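Feb 17, 2017

Torquil Gunn has marmalade on his sleeve when he opens the door, and he doesn't care one bit. "Come in, mind the boxes," he says, and I'm handed a spoon before I've got my coat off. February is marmalade month in Gelgate, and I'd picked the busiest week of it to come asking questions. 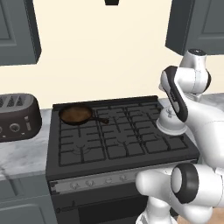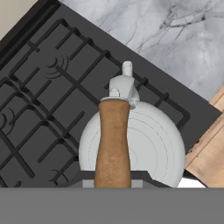 Kitchen views: grey upper cabinets first, then the black gas stovetop.

Torquil started out making 20 jars for the Trundimeck winter fair. They were gone before lunch. "I thought people were being polite," he tells me. "Then a woman came back and bought the tasting jar!" Last year he sold 2,335, and this year he'd like to get to 3,000, though he goes a bit quiet when I ask how.

Part of the answer is Trefor Kemeys, his old neighbour from Aitken Street, who slices peel and has opinions. "He cuts it too thick," says Torquil. Trefor, from the next room: "I cut it so you know you're eating an orange." They've been having this argument for years, I gather.

I wanted to know about the setting point, as mine always ends up as syrup. Torquil puts a saucer in the freezer, drops a bit on and pushes it with his finger. If it wrinkles, off comes the pot. "People boil it to death waiting for a sign," he says. "Leave the thermometer in the drawer."

He's tried 47 recipes and keeps them all in a biscuit tin, including a whisky one he calls "a mistake, but a cheerful one". The favourite is still his aunt's — Seville oranges, one lemon, plain white sugar, peel soaked overnight.

Would he ever sell through a shop? Naditz, the deli on the corner, has asked twice. "They want a smaller jar," he says. "Who wants a smaller jar?"

I went home with two big ones. The thick cut is better, sorry Torquil.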